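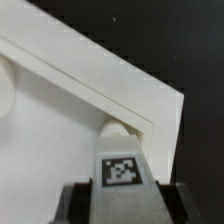 Is "colour matched" white paint worth the extra money?

Posted by gloss_doubter, December 2018

We're redoing the kitchen and hall in our place in Setunham. The units are staying, so I want the woodwork to match them. The man at Devimell says ordinary white will "look wrong" and that I need the Tollov matching service, which comes to 300 pounds for the lot once you add the primer they insist on. He then told me there are 2000 whites on their chart. I find that hard to swallow. I put a few of the cards against a cupboard door and most of them looked the same to me, and my other half picked a different one each time I asked.

Has anyone paid for this and been able to tell? I don't mean people who sell paint.

paintpot70

I paid for it in September. Can I tell? In the morning, yes. In the evening with the lights on, no. The match was fine but the sheen was wrong, and nobody in the shop had mentioned sheen at all. Ask about that first. The primer is a racket if your woodwork is already painted and sound, in my opinion. Wash it, rub it down, get on with it.

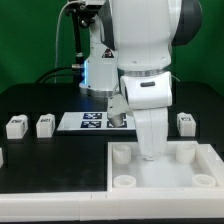 My own view is that most of what people call a bad match comes down to whatever is sitting next to the paint. Shops know this and hand you a card with a nice clean border round it. Put a white thing on a dark surface and it looks whiter than it has any right to, like the white tray on the black table in the picture. Put the same tray on a cream worktop and I bet you'd call it grey. So before you spend anything, hold the card where the paint will go, with the floor and worktop in view.

skirting_and_sons

Don't bother with any of it. White is white. Buy the big tub.

hallway_sceptic

I wouldn't go as far as the last reply, but I'm not sold on the service either.

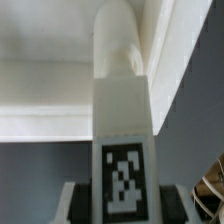
The scanner they use reads a small flat patch, and I have my doubts about how much that helps once you are painting mouldings and door frames. Anything with a curve to it shows you several whites at once. Look at the rounded end on the off-white piece in the photo, then at the soft shading along its edges, and tell me which bit you'd match. A matt finish at least keeps the glare down. I ended up with two tester pots from Araújo in the high street and painted a strip of lining paper with each. I taped them to the door frame for a week and went with the duller one. It went yellow behind the radiator anyway, so make of that what you will.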